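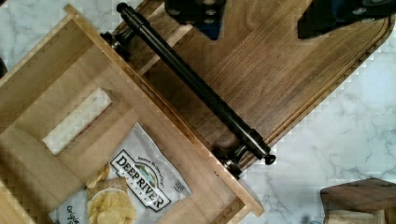 A reader wrote to me that a bat detector for this price can only be a toy, and that I should save my money for a proper one. I bought the Tendik anyway, in February, and now I have used it for one full season behind our house in Sotelcombe.

The Tendik is a small receiver which you plug into the phone. The app from Pasitz draws the calls on the screen and suggests a species. In the season it saved 2,291 files for me. I looked at all of them in the winter evenings, and 1,586 were really bats. Most of the others were crickets, and 262 were my own keys or the zipper of my jacket. So please leave the keys at home.

The big brown bats come over the pond a little after sunset, and for them the suggestion of the app was nearly always the same as mine. With the small Myotis species it is another matter. The app gave me three different names for one animal in the same pass, each time with a high score. I don't blame it very much, these calls are difficult for people also, but it should say "I am not sure" more often.

The battery of my phone goes down quickly. After two hours I had 17 percent left, and it was a warm night. The rubber cover became loose in August and I have glued it.

Before this I had the older Huanca, which only makes clicks in the speaker. It is still nicer for children, because they hear the bat at the same moment when it flies over. With the Tendik everybody looks at the phone.

I give four stars from five. The missing star is for the Myotis, and for the manual, where the page about the trigger level is printed two times and the page about exporting files is not there.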